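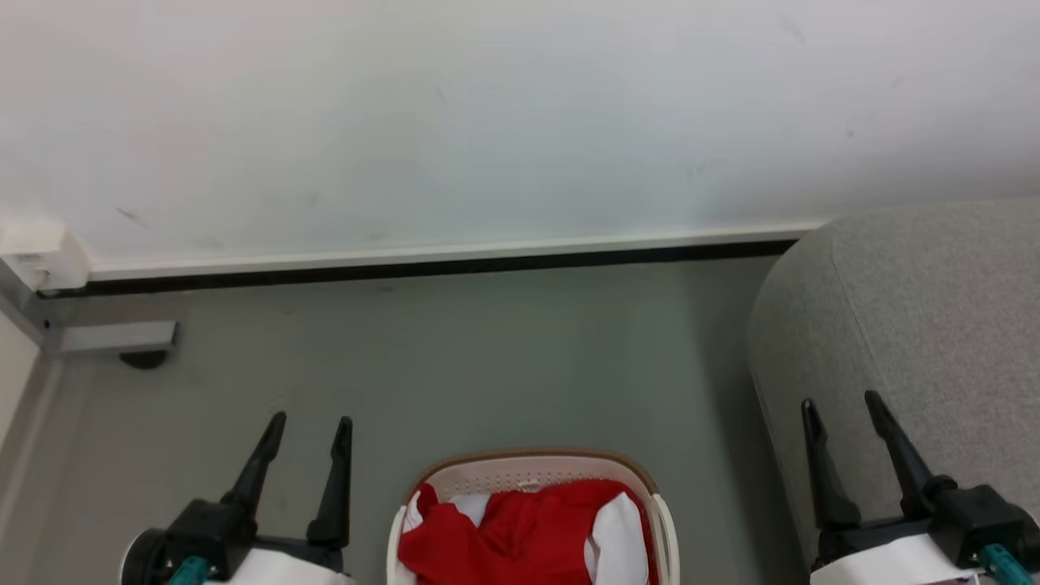 Ticket: Weekly iron total stuck at 6 mg
Product: Susance food and supplement diary
Opened by: Yolanda Flores
Status: Solved

Hi team! First, I love this diary. I've been logging meals since September and it has made me so much more curious about what I eat (lentils, who knew!). One problem though. My weekly iron total won't go above 6 mg, even on weeks when I have red lentils or beef nearly every night. Daily totals look fine. I'm on the Kudura phone app and I also import recipes from Dodel.

Reply from support
Hi Yolanda, thanks for all the detail! Could you try these and tell us what you see?
1. Open Settings, then Nutrients, and check the unit next to Iron.
2. Turn off the Dodel import and reload the weekly page.
3. Send us the total for one day and for the week it falls in.

Yolanda Flores
Done! Unit says mg. With the import off, the weekly number jumped to 70 straight away, so that's exciting. Yesterday's dinner alone shows 7. Import back on, and it drops to 6 again.

Reply from support
Great find, that narrows it down a lot. Imported recipes carry their own week start, and yours is set to a different day than your diary. The weekly page was only adding up the last day. Please go to Dodel, Sharing, Week start, and pick "Same as diary". Then tap Rebuild totals. It can take up to 13 minutes.

Yolanda Flores
It worked!! Totals match my daily numbers now, and the vitamin C chart fixed itself too, which I hadn't even noticed was off. I see my doctor soon about my ferritin result and wanted to bring the full printout, so the timing is perfect.

Reply from support
Wonderful! For the printout, choose Export, then Full month, and tick "Show supplements" so your tablets are listed apart from food. Passed to Giraldo for a fix in the import screen. Closing this one.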